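Can it do the dishes yet?

Robots keep getting better at shows. We spent a week asking how they're getting on with chores

First thing I asked was whether it could make me a coffee. Everyone asks that, apparently. Domenica Oberholzer didn't laugh. She pointed at the kettle and told me to help myself.

Woritz is a refurbishing shop at the back end of Bondero, past the tire place. Old office computers come in on pallets, get opened, stripped, tested, filled with whatever parts still work, and go out again to schools and small offices. It's a shop floor. Concrete, radio, people with sore wrists. And since February, robot arms over one of the benches.

I went because of a list. I'd written down seven chores, some from my house and some from other people's jobs, and wanted to know which ones a machine could take off our hands right now. Not in a video with music on it. On a regular morning with somebody's actual mess. The list went: unload the dishwasher, fold a towel, make a bed, wipe a counter, pack a box, sort returns, swap a part in a computer. I figured the last one would be the hardest. I was wrong about that, but only sort of.

Start with the computer, then. A desktop machine is a fairly kind thing to ask a robot to work on. It's rigid. It holds still. The slots are where the slots were yesterday. If you've opened one of a given model you know where everything is in the next one, give or take a cable.

Give or take a cable turns out to be half the story. 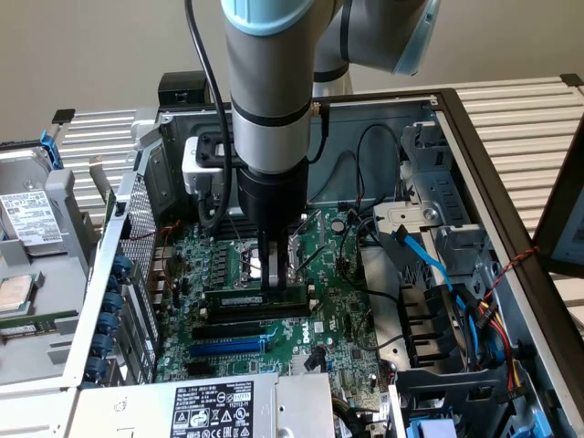
Oberholzer has run the floor at Woritz for years and has strong views on cables. They flop. They come back from an office tucked a different way than they left the factory, or zip-tied by somebody's nephew, or lying straight across the part you want. A person shoves one aside with the back of a hand and doesn't notice doing it. The arm has to know it's there, decide if it matters, and then either go around or move it, and moving it means it ends up somewhere new.

"I've never once taught a new hire to move a cable," she told me. "It isn't on the training sheet. I had to go and watch my own hands."

The memory sticks are a nice middle sort of job. There's a latch at the end, you open it, you pull the stick straight up. Going in you line up the notch and push, harder than feels polite, until it clicks. When I tried it Oberholzer stood beside me saying "more, more, you won't hurt it," and I was pretty sure I was going to hurt it.

Pushing hard on something delicate is a miserable thing to learn for anyone. For a machine it's a matter of knowing the difference between the resistance you're supposed to get and the resistance that means stop. Same force, nearly. The log sheet taped beside the bench had 583 tries at seating memory on it when I visited. I asked how many went in. Depends who's counting, was the answer, and on whether you let it have a second go. In the mornings I was there it got most of them. A few it pressed in crooked and somebody had to lean over.

Is that good? A person on the next bench does it while talking about hockey.

Processors are worse. You lift a lever, swing a metal plate out of the way, and there's the socket, and you do not want to drop anything in it. The chip goes in flat, one way around, no pushing at all. So the very next job after "push harder than you think" is "don't push." Ottilie Frei, who does the careful work at Woritz and has done for longer than the robots or Oberholzer have been there, holds her breath. I watched her do it. In goes the chip, down comes the plate, breath out.
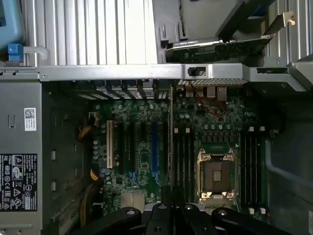

Socket open, memory slots bare, and the gripper just short of the board. Neither the pushing job nor the don't-push job is done here.

A gripper has no breath to hold but it does have the other advantage, it doesn't shake. Frei was generous about that. Her hands are fine in the morning, she said, less fine by three o'clock. The arm at three is the same as the arm at nine. She'd like it to take over the afternoons and leave her the mornings, and she wasn't joking.

Speed is where it falls down. I timed one stick of memory going in at 45 seconds. Frei did four in less than that. Oberholzer doesn't mind the slowness as much as I expected. Slow is all right if you can walk away from it. The trouble is you can't, quite. Somebody stays within earshot. Somebody notices when it goes quiet. So you've got a helper that needs a helper, and anyone who has ever asked a six year old to set the table knows how that math goes.

Right. On to the towels.

Grekico does hotel linen, two exits down the highway. Hot, loud, smells wonderful. Seraina Strebel manages the folding room and she let me stand in it for a morning provided I folded. The flat sheets have gone through machines there for ages. Feed a corner in each side, out comes a folded sheet. It's not clever, it's just rollers and clips, and it beats anything with an arm on it by a mile. Strebel made a point of this. People come in wanting to see a robot and walk straight past the thing that does the work.

But a person finds the corners. Every time. A heap of wet cotton has corners in it somewhere and a human hand goes in and comes out holding one, and she's had two outfits come through with demo arms that couldn't do it at a pace worth paying for. They could fold a towel. If you handed it to them nicely. Strebel's line was that if she's handing it over nicely she's already done the hard bit, and I've been thinking about that ever since, mostly while doing laundry.

So that's fold a towel: sort of. Make a bed: no. Nobody I talked to would even put a year on making a bed.

Wipe a counter, yes, if it's clear. Mine isn't. Has yours ever been? Waltraud Gasser keeps house for a retirement residence near Bondero and had a wiping arm on trial in the dining room over the winter. It did a good job on the tables. Before it could do them someone had to take off the cups, the pills, the crossword, the glasses, the other glasses. She sent it back. She'd have it again tomorrow, she says, if it came with one that did the cups.

Packing a box and sorting returns I'm going to lump together, because the answer was the same in both places I asked. Same-shaped things, yes, and it's been yes for a while. Mixed things, getting there. Things in crinkly plastic bags, ugh.

What I kept hearing, in the hot place and the cold one, was that the job isn't the bit you'd put on a poster. It's the fetching and the clearing, and putting the thing down somewhere you can find it again. Which brings me back to Woritz, becuase they've gone at that bit harder than anyone else I saw. 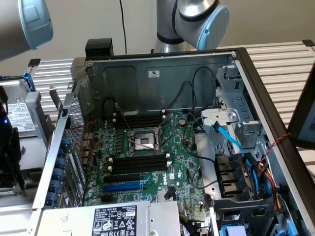 A Dell tower on its side at Woritz, with the processor bracket raised. Every slot and cable is in reach, for better or worse.

Waltraud Holzer set up the bench. She isn't an engineer, or wasn't one, she used to do shop fittings. Shelves and hooks. Her view is that most of the arguments about whether robots are smart enough are really arguments about storage. If a part's lying any old way in a bin, you've got a hard problem. If it's standing up in a slot, same way round every time, you've got a much easier one, and it costs you a bit of plastic.

I said that sounded like cheating. She said so is a cutlery drawer.

Fair. And it goes for people too. Frei grumbled about the new holders when they went up, then quit grumbling, then asked for a set on her own bench.
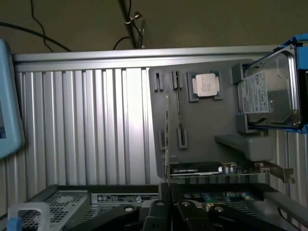

Holzer's parts holders are the least glamourous thing in the building and I think they're the most important. Everything that comes out of a computer needs a home, and the home has to suit the thing. A processor wants to sit flat and square, silver side out, in a frame its own size. A thin green card is fine standing on its edge in a slot. A hard drive is a heavier lump, so it gets an upright bracket, and with the blue gripper finger closed on it there it's being held about as sensibly as I've seen any machine hold anything. None of that is intelligence in the arm. It's Holzer, with a ruler, thinking about which way up.

Could you do that to a kitchen? Holzer thinks yes and that you'd hate it. Plates on edge in a rack, one size only. Mugs with the handles all pointing at the wall. No drawer with the batteries and the takeout menus in it. She says half the residences and hospitals in the country already have kitchens like that and that's where she'd look for the first dishwasher robot worth having. Not my place. She's never seen my place but she was confident.

So, the list. Computer part, yes with a person nearby. Box of same things, yes. Returns, depends on the bags. Counter, yes if you've cleared it. Towel, if you hand it over. Bed, no. Dishwasher, I tried to get someone to say yes and the best I got was the bottom rack.

One more visit to Woritz before deadline, late afternoon, Frei gone home, radio still on. Oberholzer was at the next bench doing invoices and not looking at the arm. I asked if that was new, the not looking. She said she looks when it stops making noise. Then it stopped making noise, and she got up to see.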